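Getting the house ready for curfew hours

Urklow's new curfew runs from 10 p.m. to 4 a.m., and the Lambert Street shops now close early to let their staff get home. A few habits make the evenings easier.

Do the shopping by late afternoon. The Trolano market is busiest in the last hour before closing, and bread goes first. Keep 3 days of basic food in the house and replace what you use.

Take the trash out before supper. Bins left for the last minute tend to stay in the kitchen all night, and in April that means flies.

Charge phones and flashlights while you cook. Write the city hotline and the nearest clinic on paper and tape it inside the front door. 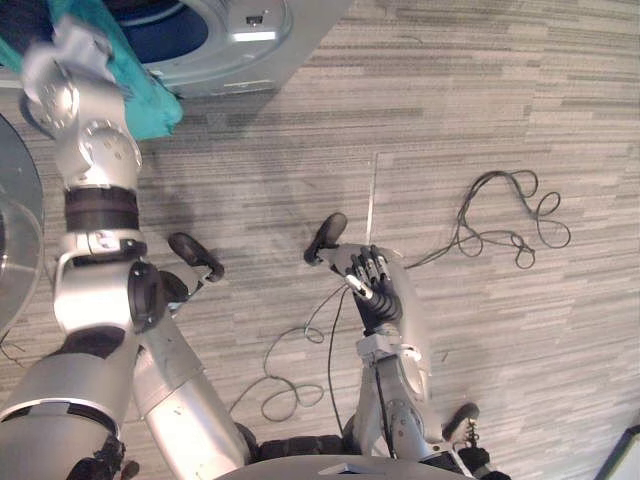
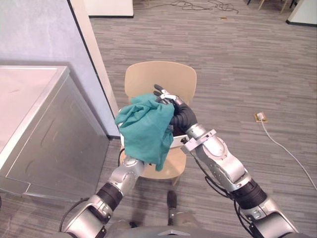 Pick one spot near the door for whatever a night worker has to carry: the pass, an ID card, keys and the employer's letter. A plain wooden chair does the job if you have no hall table. Keep the seat clear of clothes and cloths, or the pass will end up under them. Put everything back as soon as you come in.

Passes are issued at the Rava district office and cost 300 for the year. Make two copies - one for the house and one for work - and check the expiry date now and then.

If you run a washing machine or a drill, finish by 9 p.m. The streets are quiet after ten and sound carries further than it used to. Oil the gate hinges too. A drop of sewing machine oil on each one is enough.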